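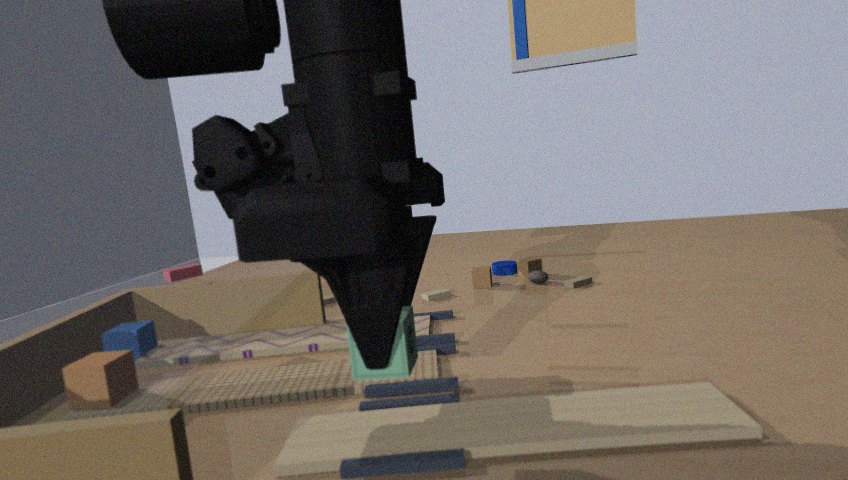 Mint-green cube under the tapered tip, simulated tabletop.

Workshop notebook, June 2019
Subject: damp in the plan store, dehumidifier trials

Carried on from the last entry. The plan store is still too damp in the north corner and the lower drawers still smell. The Dirkeo unit has now had a full run with the door shut and the vent taped, so the numbers can be compared with the earlier run on the Gilmartin unit. Both machines were emptied at the same time each morning, before the lights went on and before anyone opened a drawer.

Setup as before. One hygrometer on top of the cabinet, one inside the bottom drawer, a third on the skirting behind the north cabinet. All three were put in a sealed tub with a saturated salt solution overnight before the run. The skirting one reads 2 points high. I have corrected for this in the table but not in the rough notes, so do not mix the two. The label on its back now says so.

Room air settled at 68 per cent with the Gilmartin and would not go lower, whatever the dial said. The dial is marked in drops of water, not in per cent, and the top half of its travel makes no difference to anything. The Dirkeo went below that on the second day and held. It is louder. The note it makes is low and comes through the partition into the drawing office, and there have been remarks.

Water collected by the Dirkeo over the first full day was 870 ml. That looks like a good figure and should not be read as one. A lot of it will be water coming out of the paper and the cabinet carcasses, and some will be air drawn in under the door. The daily figure dropped each day after that. I would want it flat before saying anything about how much the wall is letting in.

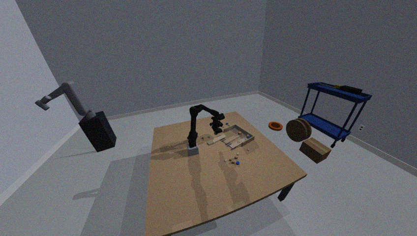
The drawer hygrometer lags the room by more than a day. This was expected for the closed drawers but I had thought the top one would follow faster, as it does not shut properly. It does not follow faster. Paper in a full drawer holds its own air steady and the gap at the front is small compared with the stack. For the store this is good news on short swings (door left open, wet coats) and bad news on drying out, which will be slow however strong the machine is.

Drying too quickly is the other risk. The tracing linens in the bottom drawer cockle along the edges if the humidity falls fast, and the coated sheets stick when it goes the other way. I have set the Dirkeo to cut out at 55 and will bring it down in small steps, a week at each. No one is to turn it down further to get a quicker answer. If the cut-out is found at another setting, write it in here with the time.

Wall. Took readings with the pin meter at three heights along the north side, same pencil marks as last time. Highest at the skirting, falling with height, nearly dry at shoulder level except at the mark nearest the corner. The corner mark is wet all the way up. Two different things are probably going on: rising damp or a bridged course along the bottom, and something coming down from outside in the corner. The pin meter reads high on old plaster with salts in it, so the absolute values mean little. The pattern is what I am going by.

Went outside and looked at the downpipe. The joint at the second bracket has opened and there is a green streak on the brick below it, in line with the inside corner. Not raining, so no leak seen. The ground at the foot of the wall is above the level of the inside floor by 125 mm at the worst place, where the path was relaid. That would account for the bottom of the wall without any fault in the wall itself.

Sernetti have sent a price for injecting a chemical course along the north side. I do not think we should take it up before the path is lowered and the pipe joint made good. Injection will do nothing for ground piled against the brick, and nothing for the corner. Their survey sheet gives meter readings only at skirting height and does not mention the path. Filed with the other quotes.

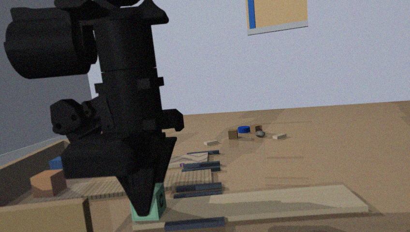
Vorinance data loggers: two on order to replace the drawer and skirting hygrometers, so that the readings do not depend on someone being in at half past seven. Check the battery door before fitting - the last one we had would not stay shut and lost a weekend. Set the interval to 15 minutes. Anything shorter fills the memory and tells us nothing about a stack of paper.

Blotter test. Put a weighed sheet of blotting paper in each drawer of the north cabinet, weighed again after four days. All had gained, bottom drawer most, third drawer more than the second, which is out of order. Checked the third drawer and the back panel has a split in it, open to the wall. Taped for now with the linen tape. The cabinet needs to come forward from the wall by a hand's width in any case and will have to be emptied first, as the castors will not take it loaded.

Mould on the folder covers in drawer six, grey, brushes off, no staining under it. Covers moved to the quarantine shelf in a box with the lid ajar. Mask on for this job, and use the brush with the red handle, which stays in that room.

To do
Lower path along north side, ask for price by the metre.
Downpipe joint, second bracket.
Empty and move north cabinet.
Repeat salt check on all three hygrometers when the loggers come.
Read the wall again in August at the same pencil marks.

Dirkeo tank emptied 16.40, cut-out still at 55. Tape on the vent lifting at one side, pressed back down.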